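Notebook, wash line bench
May, entry started 2:00 p.m.

Subject: hot wash of green flake, label residue and fines

Carrying on from the clear flake work. Same kettle, same stirrer, same detergent (Clarnura, low foam grade), caustic at 2 percent by weight. The only intended change is the feed. Green material came over from the Skodley pile in two sacks, both marked as pre-sorted. The second sack had been opened and retied, so I left it out of today's run and drew everything from the first.

Feed as received: mostly body wall, flat pieces, some curled. Base pieces are easy to pick out by thickness and by the ridges. They stay stiff after grinding and jam the small riffle splitter, so I split by cone and quarter on the steel tray. Slower, but the quarters look alike.

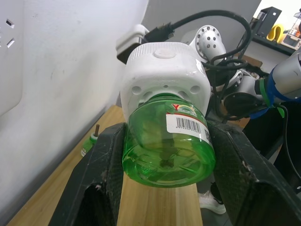 Green bottle, base end. Ridges run out from the center dimple.

Base pieces matter here for two reasons. They are thicker, so they hold heat longer and come out of the rinse warmer than the wall flake. They also carry dirt in the grooves. On the clear run the groove dirt was what kept the rinse water gray after the wall flake had gone clean. I expect the same with green, only harder to see against the tint. Check rinse water in the white beaker, never against the flake itself.

Procedure as run:

Weighed 257 g of flake into the kettle basket. Water and caustic already at temperature, detergent added last and stirred until it stopped streaking. Basket in, lid on, timer started when the temperature reading recovered. Stirred for 9 minutes. Basket lifted, drained over the kettle, tipped into the first rinse. Second rinse in fresh water. Spun in the Sezer until no more water came off the drain lip, then spread on the mesh tray in the cabinet.

Temperature dropped further than expected when the basket went in and took a while to come back. The flake had been sitting by the loading door overnight. Next time bring it in the day before. The stirrer also ran slow for the first part of the wash, with a pile of heavier pieces sitting in the corner of the basket. Freed it with the rod. Recorded the time without correction.

Float and sink: took 100 g of dried flake, plain water, a drop of detergent to break the surface tension. Floating fraction was cap and ring material plus a little label film. Skimmed, dried, bagged and labeled. Some wall flake floated at first with air under the curl and went down on stirring. Skim only after the second stir. This was also a problem on the clear run and the bench sheet still has the old instruction. Sheet needs changing.

Labels. Film labels released well and most went out with the first rinse. Paper labels did what paper labels do: softened, broke up and went to pulp. The pulp goes through the basket and ends up in the kettle filter, and from there into the detergent life. Kettle water was cloudy by the end, more than for clear.
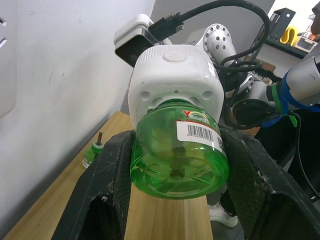

Glue is a separate matter from label. Flake that looks clean when wet can still feel tacky after drying, and the tack only shows when it is warm. Press test: small handful between two sheets of release paper, in the cabinet under the brass weight, then pull apart. Pieces that stay on the paper get counted as glued. Today's pieces mostly came away clean. The ones that stuck had a stripe of glue along one side, consistent with a wrap label lapped over itself, where the wash gets at the edge first and the middle late.

Ink bleed: none seen in the rinse. There was a faint pink in the kettle early on that disappeared into the general cloudiness. Filter paper shows nothing useful. Kept a sample of kettle water in the fridge, top shelf.

Fines. More than the clear run by eye. Put it down to the grinder screen for now, as Skodley changed theirs over the winter. Fines carry most of the paper and should come out ahead of the wash. The Rirkico sieve stack is fine for this, but the bottom pan leaks at the seam and loses dust on the bench. Taped it. New pan is on order.

Caps and rings. If bottles go to the grinder with caps on, the cap fraction floats off and nothing is lost except kettle space. If caps are off, the tamper ring usually stays and floats off too. Capped bottles trap liquid, though, and a full one in the grinder wets the whole batch. Moisture on the as-received flake was patchy today, which fits. Will ask Skodley whether they pierce before baling.
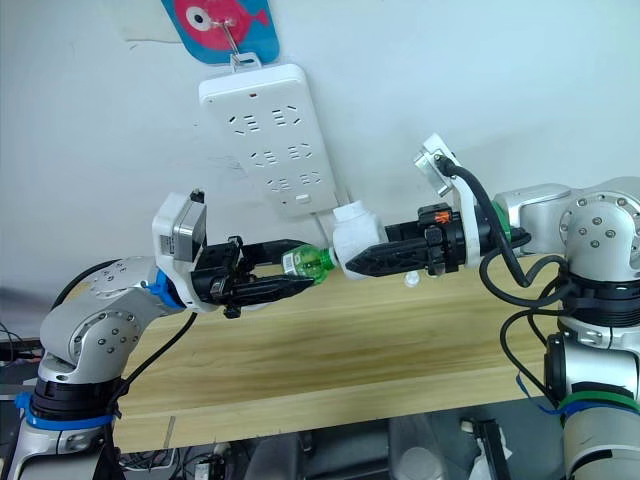 Green bottle and white plastic part, end to end.

Color. Pressed one plaque from the dried sink fraction. Even tint, slight haze, a few dark specks. Specks under the loupe are charred, edges rounded, so likely glue or paper that made it through and burned in the press. Will press a second plaque with the fines sieved out first and compare side by side on the light box.

To do:
Repeat with flake at room temperature, everything else held.
Repeat with fines removed before the wash.
Try a longer soak, stirrer off, before the timed wash. Up to an hour, see if the lapped glue lets go.
Change the bench sheet, second stir before skimming.
Drain the kettle and rinse the filter housing. Do not reuse today's liquor.

Kettle off, cabinet left on low with the tray in. Second sack still tied, under the bench on the left.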